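About Vasum

Vasum is a laundry and sock-pairing service. We wash, dry, sort and fold for households, small hotels and a few sports clubs. Most of what comes through our door is ordinary: towels, sheets, T-shirts and a very large number of socks. In a normal week we handle 4000 pieces, and some 1000 of them are socks.

The company was started by Jelle Brouwer, who had been running the laundry room at a guesthouse and kept a drawer of single socks that guests had left behind. Jelle rented a unit on the ground floor of the old Hubáček building, put in two washers and a dryer, and took on the guesthouse as the first customer. We have since moved across the yard to a larger space and now have 11 people on staff.

How we work

Every order gets a numbered tag when it arrives, and the tag stays with the order until it goes out again. Whites, darks and colors are washed separately. Wool and anything marked for hand washing goes in its own net bag. We do not use fabric softener unless the customer asks for it.

After drying, everything goes to the tables. Large items are folded first and stacked by household. Socks are left for last. Each sock is laid flat by itself before it is matched, so that the size, the cuff and the heel can be compared.

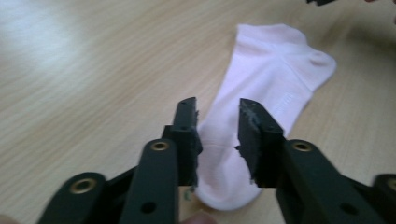
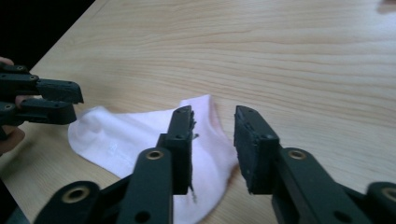

A white ankle sock on the wooden table.

White ankle socks take the most time. Two pairs from different makers can look the same in a pile and still differ in the length of the cuff or the seam at the toe. Printing on the foot helps when it is still readable. After enough washes it fades, and then we go by the knit. Whites also pick up a tint over the years, and we try to pair socks that have aged the same way.

Socks without a partner are put in a small paper bag with the order number and returned with the rest of the clothes. If the other one shows up in a later order, we pair them then. We keep unclaimed singles for nine weeks.

Where we are

Our main room is on Nollon Street, behind the bicycle shop. The entrance is through the yard. There is a second drop-off point at the Vanen market hall, open mornings only, where orders can be left and picked up but no washing is done.

We pick up and deliver inside the city on weekdays. The hotel route leaves first, so household deliveries usually arrive after lunch. In February we added an evening pickup for customers who work during the day. It has to be booked by noon.

Working with us

We train new staff ourselves. The first weeks are spent folding and sorting, and the machines come later. Openings are posted on the door and on the jobs page of this site.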